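**Drop-weight machine reading high – arm scale or hanging scale?**

*Stringing and Equipment > Machines*

---

**halfgauge**

I string for a small badminton group at Uldale, mostly beginner rackets plus my own. The machine is a Rätsep drop-weight, bought used from the sports centre at Predville when they went electronic. No manual.

Several players say my 24 lb feels like a board. I pulled on a digital hanging scale hooked between the gripper and a clamp and it shows 12.4 kg with the arm level. That is 27.3 lb.

Measurements so far:

- sliding weight 2,000 g
- drum axis to centre of weight 286 mm
- drum radius at the string 52 mm

Weight times arm over radius gives 11.0 kg, so 24.25 lb. The arithmetic agrees with the printed scale and the hanging scale disagrees with both. I am inclined to blame the hanging scale. Has anyone had one read this far out?

---

**Crosses_First**

Cheap luggage scales are rubbish. Bin it and trust the arm. A lever can't drift.

---

**tenpointfive**

A lever can't drift but you can leave part of it out of the sum. Your calculation treats the arm as weightless. What does the bare bar weigh, and where does it balance?

---

**halfgauge**

Took the weight off and pulled the bar. 400 g, balances 200 mm from the drum axis.

---

**tenpointfive**

Then the bar adds 400 × 200 / 52, or 1.54 kg. Total 12.54 kg with the arm level. Your scale shows 12.4. The difference is small enough to be friction in the drum bearing. The hanging scale looks fine to me.

The printed scale should already allow for the bar. If it doesn't, either the bar or the weight has been swapped at some point. Some makers sold more than one weight for the same arm.

---

**Crosses_First**

Or the scale is wrong and happens to land near your number. One reading from one cheap scale proves nothing. I've strung on the same drop-weight for 14 years off the printed marks and never had a complaint.

---

**tenpointfive**

Your machine presumably has its original weight on it. His may not.

---

**halfgauge**

Fair point about the scale. I hung the sliding weight from it and got 2,000 g, same as my kitchen scale.

---

**nylonlabour**

That checks it at 2 kg. You are using it at 12. A load cell can be right at the bottom and wrong further up. Fill a bucket with water until bucket plus water comes to 12 kg, weighing it in jugs on the kitchen scale, and hang that.

Two other things to look at while you're there:

1. Arm angle. At 10 degrees off level you lose 1.5 per cent. At 20 degrees you lose 6. If the arm is dropping well past level you will be under, so this isn't your fault here, but it will muddy the readings.
2. Drum radius. Measure to the centre of the string, with string in the gripper. A millimetre of error at 52 is nearly 2 per cent.

---

**Crosses_First**

All this for recreational rackets. Shift the weight in a bit until they stop complaining.

---

**nylonlabour**

That works until someone asks for a particular number, or brings in a frame with a low maximum printed on the shaft. Some cheaper frames have one. I would rather know.

---

**halfgauge**

Bucket done. 12 kg of water and bucket reads 11.9 on the hanging scale. So it reads slightly low, if anything, and the true pull was nearer 12.5. That matches tenpointfive's total and rules out much bearing friction.

I also rang the bloke at Durnton who services these. He says the arm on mine should carry a lighter weight and that Predville had both models. So swapped, most likely. He doesn't have a spare.

New marks, worked out with the bar included: for 24 lb (10.89 kg) the weight needs to sit at 243 mm. I've put tape over the old scale and written my own.

---

**tenpointfive**

10.89 less 1.54 is 9.35, times 52, over 2. Agreed, 243. Check one mark at the top of the range and one at the bottom before you trust the tape.

---

**Crosses_First**

Fine, the weight was wrong. I still say most players couldn't pick three pounds blind.

---

**halfgauge**

Mine picked it without being told, which is why I started the thread.

Checked at 20 and 26 lb on the tape and both come out within the resolution of the scale. First jobs off the new marks will be the rackets that drew the complaints, restrung at 24 in the same string so the only change is the pull. I'll leave my own at the old setting for now – I had got used to it, and it gives me something to compare against.

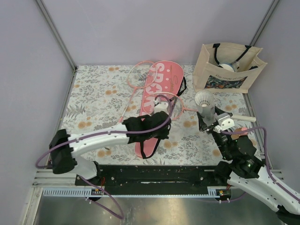 After that I'll do the bottom end of the tape, 18 lb and under, where the bar makes up a bigger share of the total and a mistake in its balance point would show up more.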